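Wedberg says its water is fine again, but the numbers are thin

Wedberg lifted its boil-water notice on Tuesday, and the town would like everyone to move on. The utility's statement runs to two paragraphs and uses the word "confident" four times. It gives one test result.

The notice covered 877 homes on the east side, most of them fed by the old main under Pirkberg Road. Residents were told to boil anything they planned to drink or brush their teeth with. It lasted 16 days, which the utility calls "a short period of caution." People who hauled jugs home from the grocery store may have another name for it.

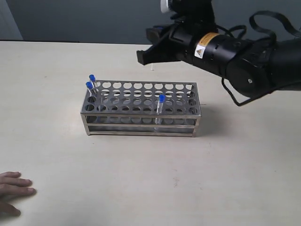
Ellunow, the contractor that runs the town's water testing, says samples from the east side came back clean before the notice was dropped. How many samples, and from which taps, it won't say. A spokesperson said the full results would be posted "when the review is complete" – no date was given. The last time Wedberg promised a review, after the November main break, the report showed up five months later and was missing its maps.

Then there is the cause. The town blames a faulty valve near the Ofori pump station. That may well be right, but a valve that was supposedly inspected in spring shouldn't fail by fall, and the inspection record hasn't been released either. We asked for it twice. The second reply was a link to the first.

The utility is also using the moment to push its rate plan, which would add $197 a year to the typical household bill and pay for new pipe on Pirkberg Road. New pipe is surely needed. Whether this plan delivers it is harder to tell, as the work schedule lists only the first two blocks and leaves the rest "to be determined."

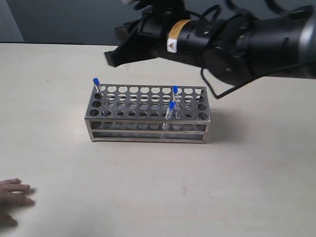
Do east side residents still need to boil their water?

According to the town, they can drink it straight from the tap after running the cold water for five minutes. Anyone who wants more than the town's word will have to wait for the full results or pay a private lab.

The rate plan goes to a vote next month.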